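2/8/18

The new record is mixed

I have not written in this blog since before the holidays, so first of all, thank you to the people who sent messages asking if I am still making music. I am! The record is finished in the sense that there is nothing more to play or sing. The mixes came back last night and I listened to them on the good speakers, then on the bad speakers, and then in the car with the heater on, which is where I listen to most music in the winter.

It will be called Asevden. I had a different title until December, but every time I said it out loud to someone I had to spell it, and then explain it, and after that the person was always a little less interested than before. Asevden I also have to spell, but at least I like to do it. It was the name we used in my family for the last warm evening of the year, when you can still eat outside. I don't know if other families used it. I have never found it in a dictionary.

There are 23 minutes of music on it. I know this is short for an album and long for an EP, and I have decided not to worry about what it is. Two songs were taken out. One of them I will play live, because it works when the room is quiet and I can wait between the verses. On the recording these waits sounded as if I had forgotten the words. The other one I simply don't like anymore, and I am a bit sad about it, because I worked on it longer than on any of the others.

We recorded in Plidville, in the upstairs room of what used to be a dance school. The floor is very beautiful and very noisy. There is one board next to the window that makes a sound like a small door, and on the first day I stepped on it in the best take of the morning. After this we put a piece of tape in the shape of an X on the board, and I stepped on the X in the afternoon. If you listen to the third song with headphones, near the end, you can hear it. The engineer offered to remove it. I asked him to leave it where it is.

For the people who like to know about the instruments: most of what you will hear is my nylon-string guitar, the same one as always, and a pump organ that belongs to the studio. I had never played a pump organ before. You have to keep your feet moving all the time, and as soon as I think about my feet I cannot think about my hands. So the organ parts are slow. I wrote them at home on a normal keyboard and they were much faster there, with many small notes in the right hand. On the organ I took out half of the notes and then half of the rest. I think the songs are thankful for it.

The drums are brushes only, except in one song. The cello came in for a single afternoon and saved the last song completely. I had sung a melody into my phone for the cello part and I was embarrassed to send it, so I sent it very late in the evening and turned my phone off. In the morning there was a recording waiting for me with my melody played back, two versions, one as I sang it and one with the mistakes corrected. We used the one with the mistakes.

Singing was more difficult than I expected. I sing in English on this record, all songs but one, and English has sounds that I only get right when I am not tired. The word "world" is my enemy. I wrote it in a chorus, in the best position of the chorus, long and high, and I needed a whole evening for it. A friend told me I could change it to "town" and the song would mean almost the same. She was right about the meaning, but "town" closes the mouth at the end and then you can't hold the note. So it is "world," and if you hear that it comes from a person who learned this language in school, then you hear correctly.
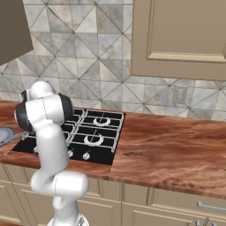

White arm over a black gas cooktop. Computer rendering.

Now about the concerts. I will play three of them in the spring, all small. The first one is at the Wokmont, where I played two years ago with the old band. It is a narrow room with the bar on one side, and the people who stand at the bar are closer to you than the people who paid for a chair. I was nervous there last time. The monitor in front of me was only giving back the bass, and I sang the whole evening with one finger in my ear like somebody in an old documentary. They wrote to me that they have new monitors now. I did not ask for this information, so maybe they remember.

The second concert is in Plidville again, in the same upstairs room. We will bring in chairs and a few lamps. I want to play the songs there in the order of the record, with the same pump organ. The X is still on the floor. This one will be without amplification, so please come on time, the stairs are also loud.

The third one is still not confirmed and I was asked not to say where it is. I can say that it has a garden.

I will be alone for the first one and there will be three of us for the other two. Rehearsing alone is strange after so many years with a band. In a band, when somebody is late, you drink coffee and talk about the others. When you rehearse alone you are always on time and there is nobody to be angry at. I put a chair in the middle of the living room and I play to the bookshelf. I also practice the talking between the songs, which I am still bad at in English. I make notes, but the notes are too correct, and when I read them I sound like the person who explains the exits on an airplane. My plan is to learn the first sentence by heart each time and then see what happens.

Something I am happy about is the tuning. Half of the record is in a tuning I found by accident, with the lowest string down to C and the fifth string down as well. On stage this is a problem, the guitar does not like to go back and forth, and people don't pay to see somebody turn pegs. So I went to Duangkaew, the repair shop where I have been bringing my guitars since I moved here, to ask if they could make my second guitar playable. It has been in the closet for a long time with a neck like a banana. They kept it for a week. It came back with new frets, a straight neck and a bill for $193, and it now plays better than my main guitar, to which I have not told it yet. I have given the second guitar the low tuning and it will stay in it forever.

I also want to say something about the songs from the last record, as I was asked by two of you in the comments if I will still play them. Yes, some. I made a list and tried all of them again last week. There are songs which I wrote at a certain age and I can still stand inside of them, and there are others where I feel like I am wearing the jacket of a younger cousin. The one about the ferry stays. The one with the whistling stays too, if I can whistle on that evening. It depends on the weather and on my lips, and I can't promise more. If there is a song you want to hear, write it below and I will look if I still know the chords. For some of them I don't have the chords written down anywhere, and I had to learn them from my own recording, stopping it every few seconds.

The cover is not ready. I have a drawing that I like very much, but it is drawn on the back side of an electricity bill, and when we scanned it the numbers came through the paper. I said this is charming and the printer said this is my customer number. We will try it again with different settings. If it doesn't work, I will ask for a second drawing, although it is never the same when someone has to repeat a thing that was done without thinking.

There will be CDs for the concerts and a download for everyone else. I looked at the prices for vinyl and closed the page again. Maybe later in the year, if the CDs go well. I know that many of you don't have a CD player anymore. I still have one in the kitchen, and it skips on every second disc but it has a warm sound.

What else. I have been listening mostly to choir music and to the radio. I read very little in December and slept very much. My cold is gone. The neighbor's child has started to learn the trumpet, and through the wall it has a nice distance to it, so in the evenings I sometimes leave my guitar on the stand and wait until the scale is finished. Yesterday it went all the way up for the first time.

The dates will be on the concert page as soon as I have the starting times from the Wokmont. Thank you for reading, and please write me which old songs you want.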